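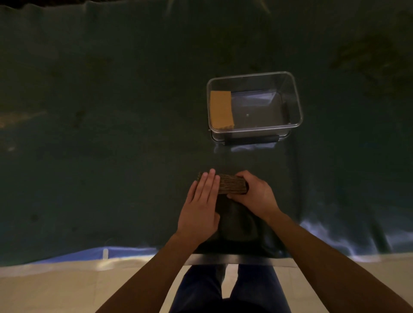
Enrollar una esterilla parece la prueba más tonta del circuito hasta que se la pides a un brazo con dos dedos. En el club de robótica Ponen llevamos todo el mes de mayo con ella, y la primera lección fue que antes de programar nada hay que hacer la tarea a mano y fijarse en lo que hacen las manos. La izquierda se queda plana sobre el rollo, con los dedos extendidos, y aprieta. La derecha agarra el extremo con los dedos por arriba y el pulgar por debajo. Son dos trabajos distintos, y durante dos reuniones enteras intentamos programarlos como si fueran el mismo. Así nos fue.

Esta guía es para los equipos nuevos que van a la liguilla Skukmont y quieren ahorrarse esas dos reuniones. No garantiza puntos. Garantiza equivocarse más tarde, que ya es algo.

Qué necesitas

Una mesa cubierta con tela mate. Sobre tablero desnudo el rollo patina y la cámara ve reflejos donde no los hay.
Una esterilla de lamas o algo parecido que se deje enrollar. Compra dos. La primera acabará con una lama partida y todos jurarán que venía así.
Un paño de color distinto al de la mesa.
Un recipiente con una esponja, para la segunda parte de la prueba.
El brazo con el controlador Tukia cargado y el botón de parada donde alguien lo alcance sin levantarse.

Paso 1. Hazlo tú

Coloca a una persona sentada frente a la mesa y que enrolle la esterilla despacio, con las dos manos. Otra apunta en papel cada cambio de contacto: mano plana, pinza, suelta, vuelve a pinza. Repítelo 8 veces sin cambiar de persona. Si cada uno lo hace a su manera, y lo hará, os saldrá un manual de costumbres familiares en lugar de una secuencia.

Paso 2. Separa las manos

Escribe dos rutinas. La de presión solo baja, mantiene la fuerza y sube. La de agarre cierra, gira y abre. Si tu equipo tiene un solo brazo, sustituye la presión por una pieza fija con muelle; las bases lo permiten, aunque el párrafo está escondido al final, después de las normas de aparcamiento.

Paso 3. Ajusta la fuerza

Empieza con el límite al 40 por ciento y no lo subas hasta tener un giro completo sin que el rollo se escape. Nosotros empezamos al 70 por gallardía. De ahí la recomendación de comprar dos esterillas.

Paso 4. Mueve la luz

Graba pruebas con la sala iluminada y otras casi en penumbra. Con poca luz, una esterilla marrón sobre tela verde oscura se convierte en una mancha, y un paño gris justo debajo no ayuda. La esponja, en cambio, se ve siempre. Nuestro detector llegó a encontrarla con tal entusiasmo que intentó enrollarla.

Los recipientes transparentes merecen párrafo propio. Las paredes dejan ver la tela del fondo y el robot concluye que allí no hay pared. Entrena con el borde superior, que suele coger algo de brillo, o pega una tira de cinta si el reglamento de tu categoría lo admite.

Paso 5. Encadena

Cuando las dos rutinas funcionen sueltas, júntalas con el planificador Polishchuk. Deja una pausa entre la presión y el agarre. Sin ella el brazo tira antes de sujetar y la esterilla se abre como una persiana. Guarda el registro de cada intento, también de los vergonzosos, que son los que el jurado pide ver.

Problemas habituales

El rollo sale cónico: la presión está desplazada hacia un lado. Mueve el punto de apoyo, no el agarre.
La pinza se engancha en la tela: sube un poco la altura de cierre y estira las arrugas antes de cada serie.
Funciona en casa y falla en el torneo: es la luz. Si no es la luz, es la mesa. Lleva tu tela.

El código que usamos tiene más de 24 versiones y solo una lleva comentarios. Está en la carpeta compartida del club, en la subcarpeta que se llama «final», no en la que se llama «final buena».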